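Living in a Dark Room: Tips for Light, Plants and Damp
by Aarne Manninen

I moved to Gornton in July, when every apartment looks bright. The agent showed me the room at noon, and I signed the same evening. In the fall I understood my mistake. The building on the other side of the yard takes the sun already after lunch, and my room is dark for most of the day. I have lived in dark rooms before, in Trornby, so I had some knowledge of how to manage. My neighbors asked me to write it down, and this is the result. Please take what is useful to you.

Clean the glass first

Before you buy any lamp, wash the window. I was surprised how much light a dirty pane keeps out. I use warm water with a small spoon of dish soap, a soft cloth, and then a dry cloth made from an old cotton shirt. Newspaper is also recommended by many people, but the ink came off on my fingers and then on the white paint, so I stopped using it.

Wash on a cloudy day. In strong sun the soapy water dries before you can wipe it, and you get stripes. Do the inside with up-and-down movements and the outside with side-to-side movements. If a stripe remains, you will know on which side it is.

Do not forget the frame. Dust collects in the bottom channel, mixes with water and becomes a black paste. An old toothbrush takes it out. In my window the small drain holes were completely closed with this paste, and rain water was standing in the channel for days.

Where to put a plant

A plant in a dark room should be close to the glass, but it should not touch it in winter. The leaves that lie against cold glass turn brown and soft. If your window is high in the wall and has no sill, a table under it is a good place, although the light passes over the nearest part and falls farther into the room. Hold your hand over the table in the middle of the day. When the shadow of the hand has a clear edge, there is light enough for most green plants. When you see only a weak gray spot, choose a plant which accepts shade.
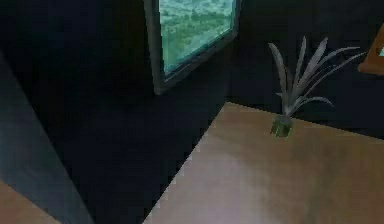 A small potted plant on the table, near the window.

Turn the pot a quarter every week, always in the same direction. I make a pencil mark on the pot so I remember. Without turning, the plant leans to the window and one side becomes thin.

The most common error is too much water. A plant in low light drinks slowly. I push a wooden chopstick into the soil down to the bottom and wait a few minutes. If it comes out with soil on it, I do not water. In the winter my own plant got 100 milliliters every second week and it was content with that. Always empty the saucer afterward.

Wipe the leaves also. Dust on a leaf does the same thing as dust on a window. A damp cloth is enough, and please do not use the shiny sprays.

Lamps

One strong lamp in the ceiling makes a dark room look like a waiting room. I prefer 4 smaller lamps, each one where I need it: one for reading, one by the table, one on the floor behind the chair and one near the door. Point at least one of them to a wall or to the ceiling. The light comes back softer and the room looks larger.

Buy all bulbs with the same color. On the package it is written as "warm white" or "cool white." I once mixed them, and the room looked as if half of it was sick.

If you have dark walls and cannot paint them, work with the large surfaces which you can change. A light bed cover is the easiest one. A pale rug helps too, but it must be washed more often than you think. My sister-in-law put a sheet of white painted board against the wall behind her desk, and it makes a good difference for very little money.

Damp and smell

A room without sun dries slowly. Open the window wide for 6 minutes in the morning and again before bed, and close it fully between. A window that is a little open all day cools the wall and brings you more damp, so it is the wrong kind of saving.

Keep the bed and the closet a hand's width from an outside wall. Look behind them once a month with a flashlight. Small gray points in the corner are the start of mold, and they are much easier to remove in the first week. I wipe them with rubbing alcohol on a paper towel, with the window open and no candle or stove burning. Put the paper towel in the outside trash.

Do not dry laundry in the bedroom if you have any other place. I had no other place in Trornby and bought a used dehumidifier from the Abbasi shop. It was loud, but it filled its tank every night the first week.

Wooden floor and table

In a dark room the floor looks clean when it is not. Switch on a lamp, put it on the floor and look along the boards. All the dust becomes visible at once. Sweep before you mop, in the direction of the boards, and use a cloth which is damp and well wrung. Standing water goes into the gaps and lifts the edges.

Put felt pads under the table legs and change them when they are flat. Sand gets stuck in old felt and then it scratches like sandpaper. If you move a table often to follow the light, as I do, check the pads each time.

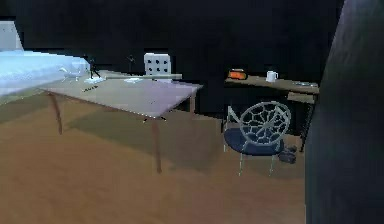
Is it better to put the bed or the table nearest to the window?
Put the table there if you work or eat at home in the daytime. You sleep in the dark in any case, and the bed is warmer away from the glass.

A few small things at the end

Mirrors help only when they have something bright to show. Opposite the window is good, beside it is almost without effect.

Curtains should hang wider than the window, so that when they are open they cover the wall and leave the glass free.

My electric bill was 237 for the first winter and lower the next one, after I changed the last old bulbs. The bulb in the Himau reading lamp I still have to change, because the socket is an unusual size. If a reader knows where to find this small type, please write to me.

Page last changed 1 Nov 2019 | Contact: Aarne Manninen | © Aarne Manninen | Back to top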